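Last updated: 11/29/25

3.1 Why visitors linger in Brerska

It is a pleasure to report that the 112 visitors we spoke to in April were generous with their time, and many were happy to tell us, at some length, why they had stayed on in the old harbour town.
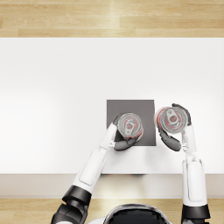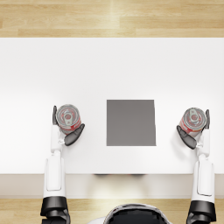
Figure 2. Robot holding a metal can in each hand, both views from above.

3.2 Length of stay

Almost 50 of them had planned a single night and then added another, most often for the ferry trip to Vumon.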